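3.2 餐具的收纳状态与“叠放完成”的判定

关于塑料餐具收纳的既有讨论，多半默认一个前提：碗叠进碗里、杯放进碗里，台面就算整理好了。我们对此持保留态度。本节以一张铺深绿色桌布的桌子为例，考察同一批彩色塑料碗、杯在不同时刻的摆放关系。
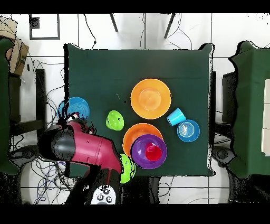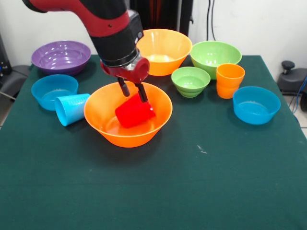
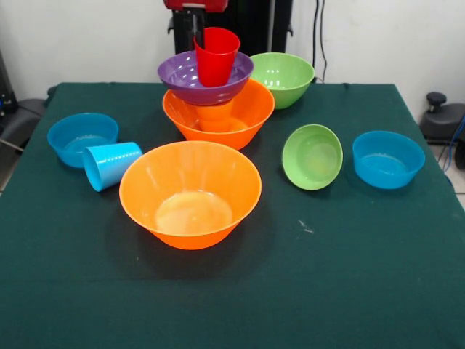
图2 深绿色桌布上的彩色塑料碗与杯，三幅均摄于同一场合，排列不代表先后次序。

Mirnstead，一月

先说术语。Grellico分类法把餐具之间的关系分为“散置”“相套”“相叠”三级，并假定级别越高，收纳程度越高。该分类法的编写者从754条家庭整理记录中归纳出这一顺序，但记录本身只写明整理结束时的状态，对中间状态几乎没有交代。用终点的统计去解释过程，在我们看来说服力有限。

图2的第三幅可以说明困难所在。桌子中部的一组器物，底层是一只橙色碗，碗内立着一只橙色杯，紫色碗架在杯与碗沿之上，红色杯又立在紫色碗里。按Grellico的标准，这里同时出现相套和相叠，应当得到最高一级。可是紫色碗并没有落到橙色碗的底部，中间隔着一只杯子，整组的高度也随之增加。若柜格的净高有限，这样的一组未必比几只碗分开放更容易收进去。分类法没有为“架空”设立条目，评分者只能凭印象处理。

同一幅里，前方另有一只大的橙色碗单独放着，口沿外展，底部收窄，与后面那只橙色碗颜色相近，外形也相似。两只形状相近的碗分处两地，而杯子却夹在碗与碗之间，这样的结果能否称为“有序”，取决于评分者看重颜色、形状还是占地面积。Ostermann的评分表给颜色一致性以最高权重，Moletti的评分表则完全不计颜色。两份表格都自称适用于一般家庭，我们看不出二者如何能够同时成立。

第二幅里的红色杯给出另一类问题。它侧倾着，一部分在大橙色碗内，杯口朝向左下方，仍被夹持着。若只看俯视投影，杯与碗有重叠，自动标注很容易记为“杯在碗中”；若要求杯子离开外力后仍能自行站稳，则这一时刻不应计入。旁边的浅蓝色杯也是侧卧的，紧挨着一只浅蓝色的碗，二者颜色接近，却没有形成套放。邻近与归属之间的差别，在现有的标注手册里往往被一句“就近归类”带过。我们认为这种写法会系统地高估整理程度。

第一幅中，浅蓝色杯同样侧卧，而红色杯立在紫色碗内，紫色碗的一部分压在一只橙色碗上。左侧的蓝色盘有一部分伸出桌面，靠近前缘的一只青柠色碗也略微探出桌沿。按Moletti的算法，伸出桌沿的器物只要不掉落便不扣分。对此我们很难赞同：在日常厨房里，人从桌边经过时衣袖碰到盘沿是常有的事，把边缘位置视为无关紧要，等于把收纳简化成了堆叠。

为检验上述疑虑是否只是个别情形，我们另外整理了1,000条餐具摆放记录，剔除遮挡过重的条目后剩下947条，由2名评分者分别依照两份评分表独立打分。两表的总分走向大体接近，初看似乎支持它们可以互换。然而逐条比较后，分歧集中在三类状态：碗被杯子架空、杯子侧卧于碗旁、器物越过桌沿。恰好是上文提到的这几种。总分的接近，很可能只反映了大多数记录本来就没有争议。

还需说明的是，我们不主张用更细的等级取代现有等级。增加条目固然能容纳“架空”之类的情形，却也会使评分者之间更难一致，何况餐具的材质、壁厚、口沿形状都会影响套放的松紧，仅凭图像无法判断。较稳妥的做法是分开报告三个量：独立占据台面的器物组数、每组的最大高度、伸出桌沿的器物数。至于“整理完成”这一总括性的说法，除非事先写明收纳的去处是柜格、沥架还是餐桌本身，本文以下各节一律不予采用。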